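January, 7:40 in the morning, second coffee

Finally got the long white table back to being a table! It took me 80 minutes last night and I found things I'd given up on ages ago (two scribers, the good tweezers, an entire bag of Venen cable ties). I wiped it with the Jetik spray, then again with plain water because the Jetik leaves a film and tape won't hold on it.

New plan, and please shout if you hate it: small stuff lives in clear containers at the far end, the rest stays bare. I tried the tall Kirui tubs first, the 500 ml ones, and they tip if you so much as look at them. The rectangular kind sits much better. I also like being able to see what's in there without picking it up.

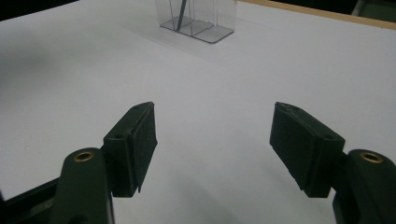 Anyway, I'd like to keep it going for a while before we buy more. Clikero sells clear ones in packs of 60, way too many for us, so maybe we split a pack with upstairs? Also the table height is still bugging me. I measured 61 at the wall side and a hair more at the other, so one of the feet needs a turn. Didn't have the right wrench handy, and I was hungry by then.

To do: feet, labels, find a home for the glue.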